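I run the evening cleaning crew at Gurnwood, and since November we've shared our shift with a Drirano, a two-armed robot that takes on bin liners. I've had the same questions from supervisors at other Kaewsai sites so many times now (what do your people do all night, who fixes it, does it tear the bags?) that I've typed up how we set our shift up. Use what helps. Our building is mostly carpet, meeting rooms and lounge corners, so if you've got a warehouse or a hospital your mileage will vary a lot!

## Before you start

You'll need:

- a floor plan you can scribble on
- one kind of liner, in one size, for every bin the robot will touch
- a cart that stays in the same spot on each floor
- someone on your crew who wants to be the robot lead (wants to, please don't just pick the youngest)
- a Fukitz login for everybody, including the part-timers

That last one matters more than I expected. Fukitz is where our job list lives, and in the first week only I could see what the robot had finished and what it had skipped. So people were walking to bins to check them, then walking to me to ask, and we were slower than before it came. Get everyone a login on day one.

## Step 1: Walk the floors with the people who clean them

Do this before anyone from the robot side draws up a route. We have 100 bins on the list and the plan I was given had them in a nice neat loop. Sunee Yensuk, who has cleaned the third floor longer than I've worked here, looked at it and crossed out a whole corridor. The sales team stays late there, she said, and they roll their chairs back without looking. None of that was on the plan.

Walk it at the time of the shift, too. We did ours at 6:30 in the evening and it was a different building from the one I knew at lunch. Write down who stays late, which doors get propped open and which bins wander. (Bins wander! People push them with their feet under the desk and pull them back out, and by the end of the week they're next door.)

## Step 2: Sort your bins into three lists

Ours are called Robot, Person and Ask. Robot bins stand on open floor and hold dry office trash. Person bins are kitchens, restrooms and anything wedged under a desk. Ask bins are the ones where it depends, like the lounge after a catered meeting.

Start small with the Robot list. We began with 40 bins and left it there for a good while, even though I was getting nudged to move faster. I'm glad we held out. The crew got used to the thing at their own pace and nobody had to clean up after it and do their own floor as well.

## Step 3: Settle on one liner

We had a cupboard full of odds and ends, and people had their favorites. Thin film is a pain for fingers of any kind. It clings, it bunches, and a grip that's fine on one brand goes straight through another. We went with a thin blue one the whole way through. I ordered 600 to begin with, and Sunee took a box home to practice opening them one-handed, just to see what we were asking of the robot. Her verdict was that she wouldn't want to do it with padded gloves on either. 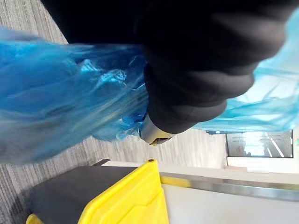 *Blue liner in the grip, with the yellow bin standing on the carpet behind.*

If your crew has a liner they hate, listen to them and pick another. The robot does a share of the bins, but your people will be handling that same liner every night on all the rest.

## Step 4: Agree on what "done" means

I skipped this and regretted it. The robot marks a bin done in Fukitz when it has finished its last movement. Sunee marks a bin done when the liner sits flat, the top is folded over evenly and there's nothing on the floor next to it. Those are different jobs! For a while we had green ticks next to bins that she would never have walked away from.

So we wrote down what we'd accept, in plain words, and taped it inside the supply cupboard:

- liner folded over the rim the whole way around
- bag reaches the bottom
- bin back where it started
- anything that missed the bin gets picked up by a person on the next pass

It took an argument or two. A couple of the crew felt that if their work had been held to a certain standard for years, the machine shouldn't get an easier one, and I think they were right. We set it the same for everyone.

## Step 5: Watch it for a while, up close, and take notes 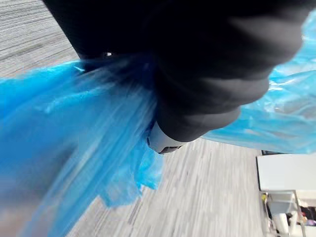 I gave everyone a turn at this, paid, with no other duties for that stretch. Pull up a chair where you're out of its reach and write down what you see. Don't worry about technical words. "Grabbed too much bag" is a perfectly good note, and so is "I would have shaken it first." We had a page of those by the end of the first week and they went straight to the people who tune it.

What I liked was how much came out that my crew had never needed to say aloud. How you get air into a liner. Where you hold it so the other side falls open. I've been doing this job a long time and I couldn't have told you how I do it until I sat down and tried to write it out for a machine.

Please put names on those notes, by the way. If a person's know-how goes into how the robot works, they should get the credit for it, and at our site it now counts toward the lead role (and the bump in pay that goes with it — ask for that up front, I had to ask twice).

## Step 6: Give the cart a home

Mark the spot with tape and keep it clear. Our crew used to leave the cart wherever they'd be heading next, which made total sense when people were the only ones using it. Now it lives in one place per floor, and yes, there's been grumbling. I grumble about it myself when I'm at the far end of the hall with a full bag.
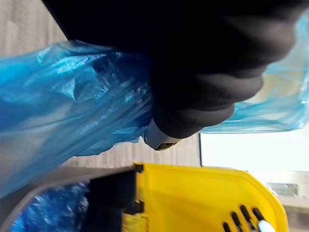
*Bag held over the yellow plastic, more blue plastic in the container underneath.*

Keep mops, bottles and jackets off it as well while the robot is on that floor. We hang jackets in the cupboard now.

## Step 7: Rework the shift on paper, with everyone in the room

Be straight with people here. The first thing my crew asked was whether anyone would lose hours, and I didn't have an answer, so I went and got one in writing before we did anything else. I'd tell you to do the same. No one on our shift lost hours. What changed is what fills them.

Glass and door plates used to get done when there was time, so you can guess how often. They have a proper slot now. So do the chairs in the lounges, which collect crumbs down the sides like you wouldn't believe. There's less bending over bins, and two people with bad backs told me they noticed that.

There's a downside and you should plan for it. Bins were the easy part of the night, the part where you could put a podcast on and drift a bit. Swap all of that for scrubbing and people are worn out by nine. We moved the break earlier and split the heavy jobs up between floors, and it's better, though I don't think we've got it quite right yet.

## Step 8: Prep the room before the robot gets there

This is the robot lead's job, and it's quick once you have the habit:

1. Check the Ask list and move tonight's bins to Robot or Person.
2. Pull each Robot bin out onto open carpet, clear of chair legs.
3. Pick up anything on the floor near it, especially charger cables.
4. Leave drinks on the tables alone. Tables stay on the Person list.
5. Tap "ready" in Fukitz and go do something else. 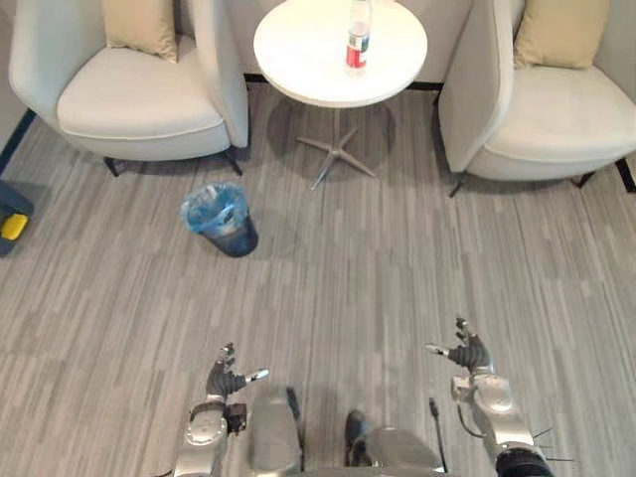 ## When it gets stuck

It will. Ours mostly gets into trouble with bunched-up liners. Hit pause first, every time, even if it looks like it's stopped. Then free the bag, finish that bin by hand and mark it as yours in Fukitz so the work shows up under a person's name.

Don't let anyone stand there trying to rescue it for ages. Our rule is one try, then it becomes a Person bin for the night.

Keep a paper log next to the liners as well. Ours has room for 300 lines a book, and Sunee is on her second one. If you're at another Kaewsai site and want a copy of our log page or the cupboard sheet, ask me and I'll send them over. The cupboard sheet has coffee on it but you can read it fine.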